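Chapter 6
Teaching by Hand: Building a Pair of Grippers at Home

In this chapter
6.1 What the hand must tell the computer
6.2 Choosing the place of work
6.3 Cutting and fitting the fingers
6.4 The marker cubes
6.5 First recordings
Exercises and parts list

In Chapter 5 we moved the arm with a keyboard. If you did the work of that chapter, you remember how tiring it was. To put one cup on one saucer took many small commands, and the movement at the end did not look like the movement of a person. The arm was correct, but it was stiff, and every mistake had to be repaired by typing.

In this chapter we leave the arm switched off for a long time. We will build two grippers which a person holds, one for each hand, and we will record how the person uses them. The arm will learn from these recordings in Chapter 8. Many readers are impatient to reach that chapter, and I understand them, but please do not jump. A bad recording can not be saved by good software, and most bad recordings begin with a loose screw or a marker that was glued not quite flat.

The design is called Roltau. I made the first pair in my kitchen in February, with a borrowed printer, and the second pair in the shared workshop at Carnwood, where there is a proper bench and better light. The second pair is the one described in the drawings. The first pair worked also, but the left finger was bending each time I picked up something heavier than an apple.

What you need before you start

You need two printed bodies, four fingers, soft pads for the inner side of the fingers, two cubes for the markers, and the small electronics board from Chapter 3. One finger weighs around 100 grams less if you print it hollow, but I do not recommend this. The fingers must not bend. A gripper that bends will tell the computer that the hand is closed when it is still open by a few millimeters, and you will search for this fault for a whole evening.

The screws are of the usual kind. If you buy the Ferkow set, take the long version, because the short one does not pass through the body and the washer together. For the pads, any soft rubber sheet can be used. I have cut mine from a sheet that was sold for repairing shoes.

You also need free floor. Clear a space that lets you turn with both arms straight in front of you and touch nothing. Put long cables along the wall and fix them with tape. Tie back loose sleeves before you close the grippers for the first time – the gear on the back side is open in this design.

How many recordings are enough?

This is the question I receive most often, and I can only answer from my own notes. For one simple task, such as moving a cup, I used 300 recordings, and the arm did it well on a table it knew. When I moved the table nearer to the window, it failed again and again. After 900 recordings, made at different hours and with different cups, the window was no longer a problem. You will find the complete table on page 223, with the failed attempts included.

You do not have to make them all alone. Two people with different height and different habits give a richer set than one person who repeats the same movement. Write down who recorded which group, and at what time of day. In my first notebook I did not do it, and later I had to throw away a full Tuesday of work, as I could not say anymore which pads were on the fingers.

Hold the grippers as you would hold two garden tools, firm but not hard. Keep the cubes turned so that the markers are not covered by your own wrist. Move a little slower than feels natural, and rest often. When the arms are tired the hands begin to shake, and the arm will learn the shaking too.

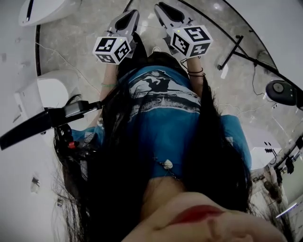 Ilham Wibisono, after reading a draft of this chapter, wrote back that the part about resting should come much earlier, before the parts list even, and that with the Tănase pads the first screws should be tightened again after every hour of recording.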